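Gripper comparison on the two-arm bench

The first round of the finger comparison is done, and the notes below cover setup and early findings. Full tables will go to subscribers on 14th July.

We tested two sets of fingers for the Vudico gripper: the stock parallel pair and the narrower Husar pair with a tapered tip. Both sets went on both arms, so any difference between left and right could be separated from a difference between fingers. The controller was the same Vinano unit throughout, firmware build 1611, with closing speed left at the default.

The task was sorting pens into colored plastic baskets. Pens are awkward test pieces. They roll when touched off center, and a clip on the barrel changes the usable grip width depending on how the pen landed. 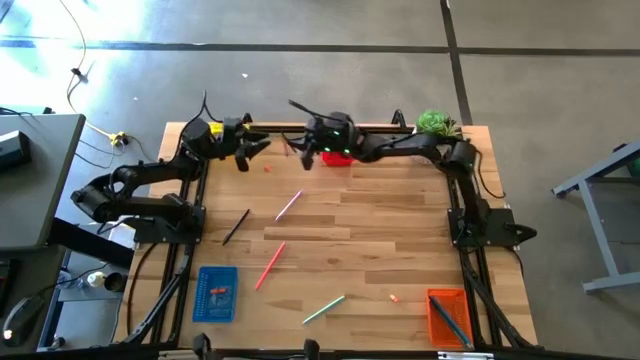
Each finger set got 400 pick attempts, split evenly between the arms. A pick counted if the pen left the wood and stayed in the fingers until release over a basket. Drops during transfer were logged separately.

The stock fingers did better on thick markers. Their flat pads tolerate a few degrees of error in wrist angle. The Husar fingers did better on thin barrels and when two pens lay close together – the stock pair tended to push the neighbor away before closing. On small loose pieces neither set was reliable, and we have left those out of the scoring. 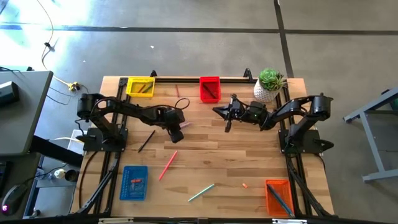 Grip force needed more tuning than expected. At the default limit the tapered tips let long pens pivot, and the free end caught the basket rim on the way in. Raising the limit by 10 percent removed most of the pivoting. A higher setting brought no further gain and made the wrist motor run warm.

Cable routing is still open. The loop above the wrist has enough slack for this task, but full rotation to the outside pulls on the connector. Huralham has quoted for a shorter cable with a right-angle plug, and we will fit one to the left arm before round 2.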